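片づけは、まだ私の仕事

朝の6時に床で何かを踏んで目が覚める、という経験のある人はどれくらいいるだろう。私の場合はだいたい積み木か、ブロックか、正体のわからないプラスチックの輪っかである。足の裏で形がわかるようになってきた。親になって身についた特技がこれかと思うと少し悲しい。

それで、ロボットである。家の中のこまごました仕事をやってくれる機械は、もう来ているのか、まだなのか。編集部から「家事ロボットの今を、専門家じゃない目線で書いてほしい」と言われて、二つ返事で引き受けた。専門家じゃないことにかけては自信があるし、下心もあった。取材のついでに1台くらい置いていってくれないかな、という下心だ(置いていってくれませんでした)。

まず、我が家の現状から。床掃除の丸いやつは、もう3代目になる。とてもよく働く。ただし、床に何も落ちていなければ、という条件がつく。靴下を巻きこんで止まり、充電コードを食べて止まり、カーテンの裾にもぐって止まる。だから毎晩、掃除機さまがお通りになる道を人間が先に片づけるわけで、私はこれを「露払い」と呼んでいる。夫は「接待」と呼んでいる。

食洗機も洗濯乾燥機も、考えてみれば立派な自動機械だ。でも皿を並べるのは私、乾いた服を引っぱり出してたたむのも私。機械が得意なのは箱の中で起きることで、箱に入れるまでと、箱から出したあとがそっくり人間に残っている。その「入れるまで」と「出したあと」を誰かにやってほしいのだ、私は!

そこで会いに行ったのが、ジャクソン・グエン(Jaxon Nguyen)さん。家庭向けのアームを開発しているグリリック(Grillik)という小さな会社で、物をつかむ動作を担当している。オフィスは倉庫街のはずれの2階で、階段がやたらと急だった。出してくれた麦茶が濃くておいしかったことも書いておく。

いちばん聞きたかったことを最初に聞いた。おもちゃの片づけは、もうできますか。

「できる日もあります」

正直な人である。同社の試作機は「ヤルベリ(Jallberg)」といって、台車に腕が1本ついた、背の高いスタンドライトみたいな格好をしている。1月に社内でやった試験では、テーブルに散らばった小物を301回つかませて、箱まで運べたのが186回だったそうだ。6割ちょっと。私は「けっこうすごい」と思ったのだが、グエンさんの顔は晴れない。

「お母さんの立場で考えてみてください。10個片づけたら4個は落とすか、つかめないかです。雇いますか?」

うーん、うちの子よりは優秀なんですけどね、と言ったら、やっと笑ってくれた。

では何が難しいのか。意外なことに、重いものでも大きいものでもないらしい。試作機が苦手なのは、まず透明なもの。カメラで見ても、どこまでが物でどこからが向こう側の景色なのか判断がつかない。それから、やわらかいもの。強く握ればつぶれて形が変わり、弱ければすべる。ひものついたものもいやらしい。つかんだ瞬間にひもがほかの物を引っかけて、テーブルの上を全部引きずってくることがある。

聞きながら、私はうちのおもちゃ箱の中身を思い浮かべていた。透明で、ぐにゃぐにゃで、ひもつき。だいたい全部そうじゃないか。子どものおもちゃを作っている人たちは、ロボットに恨みでもあるんだろうか。

じゃあどうやって覚えさせるのかというと、ここがいちばん面白かった。人間がお手本を見せるのである。ロボットの手先と似た形の道具を人が握って、つまんで、運んで、放す。それをひたすら繰り返して、動きを記録していく。ひとつの動作につき1000回くらいやるんですか、と適当に言ってみたら、「最初の目安がそれです」と返ってきた。当たってしまった。

私も握らせてもらった。トングを大げさにしたような感じかな、と思っていたら全然違う。指先の感覚がないので、いつ触れたのかがわからない。スポンジはまあまあ。小さな人形は倒す。ビーズのついたひもは9回やって9回とも空振りで、最後は手でつまんでしまった。「あ、いま素手でしたよね」とグエンさん。見ていましたか。

この体験で、自分の手をずいぶん見直した。洗濯物の山から片方だけの靴下を引っこ抜くとき、私は何も考えていない。テレビを見ながらやっている。あれを機械に説明しろと言われたら、何から話せばいいのか見当もつかない。

工場ならどうなのかも気になったので、菓子の箱詰めをしているマッツァ(Mazza)という会社にも電話で話を聞いた。こちらではアームがもう普通に働いていて、袋をつまんでは箱に入れ、つまんでは入れ、昼休みもとらない。ただし扱う袋はすべて同じ大きさ、同じ向きで流れてくる。担当の方いわく、季節限定の形の違う商品が入ると、その週は人の手に戻すことが多いのだとか。なるほど、家というのは毎日が季節限定商品みたいな場所なのだ。

もう1社、店舗の棚を整えるロボットのビストウ(Bistow)にも取材を申しこんだが、こちらは締め切りまでに返事が来なかった。問い合わせメールの自動返信だけは驚くほど速かった。

さて、結論めいたことを聞かれると困るのだけれど、私の見立てではこうだ。決まった場所の決まった物なら、かなりいいところまで来ている。コップを流しに運ぶとか、リモコンを定位置に戻すとか、それくらいなら数年のうちに頼めるかもしれない。でも、テーブルじゅうに広がったおもちゃを「適当に片づけといて」は、まだ頼めない。「適当に」がいちばん高度な注文なんですね、とグエンさんに言ったら、深くうなずかれた。

それでも私はけっこう期待している。お値段については、グエンさんは最後まで口を割らなかった。冷蔵庫より安くなったら連絡をください、と名刺を2枚渡して帰ってきた。
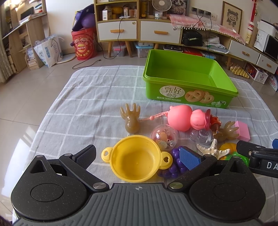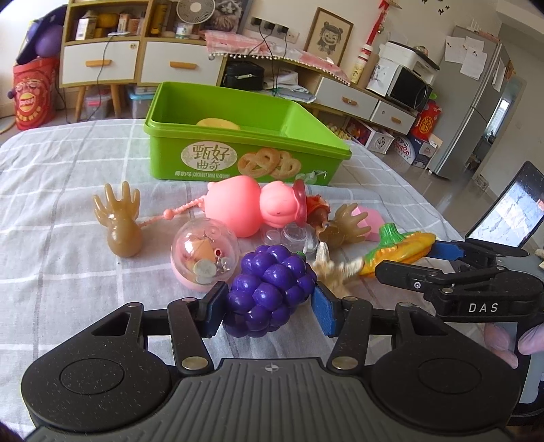
手に持って使うグリッパーと、テーブルに広げたおもちゃ。2枚とも、青いパッドが紫のぶどうに触れている。

帰宅したら、リビングの床は出かけたときのままだった。とりあえず夕飯までに、積み木だけは私が拾う。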